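# 「賢くなった」は誰の手柄か　制御ソフトの売り文句を疑う

机の片づけ作業を双腕アームにやらせるソフトウェアが、このところ次々に発表されている。計画層を書いてきた技術者、Kedir Tamiru氏に話を聞いた。
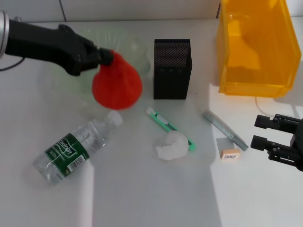 学習で得た方策があれば、動作計画のソフトはもう要らないのか。

要る、というのがTamiru氏の答えだ。方策が出すのは次の数十手の関節目標にすぎず、その途中で腕同士がぶつからないか、関節の限界に触れないかを確かめる部分は別に書かなければならない。「うちではその検査を外したことは一度もありません。外して動いたという話は聞きますが、何回動かしたのかを聞くと、だいたい返事が曖昧になります」

氏が所属するFlesdaleは、アームそのものは作らず、上に載せる計画と監視のソフトを売る会社である。主力製品のMinanceは、学習済みの方策と従来型の軌道計画器のあいだに入り、どちらの指令を通すかを周期ごとに決める。説明を聞くかぎりは地味な製品だ。ところが昨年の資料では、これが「自律的に判断する頭脳」と紹介されていた。

「あれは私が書いた文ではありません」とTamiru氏は言う。では中身は何かと尋ねると、しばらく考えてから「if文です。かなり多いif文」と答えた。

## 透明なものが苦手

取材側がまず聞きたかったのは認識の部分だった。透明な器やペットボトルの混じった机は、奥行きを測るカメラにとって昔からの難所である。光が通り抜けるので、器の壁があるはずの場所に向こう側の天板の距離が入る。距離の地図に穴が開くこともある。

最近のモデルはこれを解決した、と各社は言う。Tamiru氏の見方は辛い。

「解決したのは、訓練データに似た器についてです。縁に溝の入ったガラスを持ってくると、輪郭の推定が周期ごとに揺れます。揺れた輪郭を計画器に渡せば、計画器は律儀に毎回よけ方を変えます。外から見ると、腕が迷っているように見える。迷っているのは認識の出力で、腕は言われたとおりに動いているだけです」

対策として、同社は推定した形状をすぐには信用せず、3フレーム続けて一致するまで障害物の地図を書き換えない。当然、反応は遅れる。人が手を出して物をずらした場合はどうなるのか。氏の説明では、その場合は別の監視系が先に腕を止める。止まりすぎるという苦情も来るそうだ。

日なたと日陰の境目が机の上を横切るときも厄介だという。境目を物の縁と取り違えるためで、昼前後に失敗が偏る現場もあった。「照明を変えて評価しました、と書いてある論文は多いんですが、窓からの日差しで評価したものは少ない。天井灯を一段暗くしただけ、というのもありました」

## 729通りの設定

話が面倒になるのは、調整の段に入ってからだ。Minanceには利用者が触れる項目が6つあり、それぞれ3段階から選ぶ。組み合わせは729通りになる。

全部試したのか。

「試していません。試したのは約60通りです」

残りはどうやって保証するのか。この問いに対する答えは、正直に言って物足りなかった。項目どうしの影響は小さいはずだ、という設計上の仮定に頼っている。仮定の根拠を求めると、社内文書があるとのことだったが、公開の予定はない。

この点は、競合するソフトも扱ってきたシステム設計者のMudassar Bangash氏も批判する。「設定を増やすのは、決められなかったことを客に渡す行為です。把持の力も、停止の閾値も、本来は作った側が決めて理由を書くべきでしょう」。Bangash氏はAmensteadの工場でMinanceの導入に関わったが、最後は項目を2つだけ残し、残りを固定したという。

Tamiru氏にこの話を伝えると、反論はなかった。「たぶん正しい使い方です。ただ、固定した値がほかの現場でも通用すると思われると困ります」

## ログは残るが、読まれない

記録ツールのKumsaについても聞いた。指令値、実測値、認識結果を同じ時間軸に並べて再生するもので、失敗した把持を後から調べるときに使う。画面を見せてもらったが、よくできている。どの周期で指令が方策から計画器に切り替わったかが色で分かり、切り替えの理由も一行で出る。

疑問は、誰がそれを読むのかだ。現場では失敗すると再試行のボタンを押し、成功すれば次へ進む。Bangash氏の知る工場では、保存期間の設定が初期値のままで、5月に調べようとしたときには古い記録から順に消えていた。

「成功率だけを報告する文化の問題ですね」とTamiru氏は言う。文化のせいにするのは簡単だが、初期値を決めたのは同社である。そう指摘すると、次の版で延ばすと答えた。期日は聞き出せなかった。

再試行を成功に数えるかどうかも会社によって違う。Flesdaleの資料では数えている。Tamiru氏個人は数えたくないそうだが、資料の数字は今もそのままになっている。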